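Subject: Re: [stallura-talk] Election of the Chair on the 14th
From: Tamsin Quintanilla
Date: Friday, December 7, 2018
2 min read

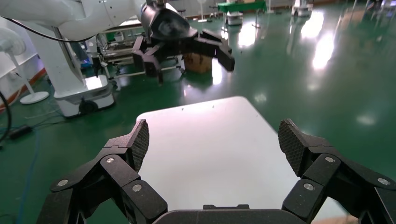 White board, rounded corners, gripper in front.

Martin wrote:

> Could someone explain why the Assembly has to elect its Chair
> before it has agreed the rules for electing a Chair? I have
> read the agenda twice. Item 2 is the vote. Item 5 is "Adoption
> of revised Standing Orders, including procedure for the
> election of the Chair". Is this a typing error, or are we
> meant to admire it?
>
> Also, does the member for Kondwood still get two votes?

Martin,

Not a typing error. I rang the clerk's office and was told, very politely, that the order is correct and has been correct since February.

The reasoning goes like this. Under the old Standing Orders, the session can't be opened for business until there is a Chair. Revising the Standing Orders is business. So the Chair must be elected under the old rules, after which the new Chair presides over a debate on whether the old rules were any good. If members decide they weren't, the Chair stays put anyway, as the new rules only apply from the next session. I asked whether anyone had thought of adopting the new rules at the end of the last session, when we had a perfectly serviceable Chair sitting there with nothing to do. There was a pause, and then I was given a reference number.

On Kondwood: yes and no. When the Brodudby ward was split, the seat on the eastern side was left vacant and Kondwood was asked to "hold its interests" until a by-election. Some people took that to mean a second vote. The clerk takes it to mean a second set of papers. The member has had both sets delivered all year and says the second is very useful for standing the first on.

As for who is running, two names have been put forward so far. Councillor Sethi has the backing of the larger group and has sent round a four-page letter on the dignity of the office. The other nomination is the present deputy, who has sent round nothing at all and seems to be gaining ground by it. A nomination needs 40 signatures from registered electors and has to be in by noon on the Wednesday. If you were thinking of a late entry, I'd get your coat on.

The quorum is the part I would keep an eye on. Last time the vote was put back for an hour while two members were fetched out of the car park, where they were having a private discussion about bins. The hall holds 50 in the public seats, and I'd suggest we try to fill a few of them -- members do tend to sit up straighter when someone is looking.

There's also the petition asking for the Chair to be elected directly by residents. It has passed 700 names, so it must be debated, but it comes up under item 9, by which time the Chair will have been in the job for most of the evening and will be the one deciding how long we get to talk about it. I have put in to speak. I've been allotted three minutes, or whatever is left.

If anyone wants the draft Standing Orders and can't face the website, write to me off list and I'll send you the file. Section 4 is the one to read. Section 6 refers you back to section 4, and section 7 has been left blank for future use.

Tamsin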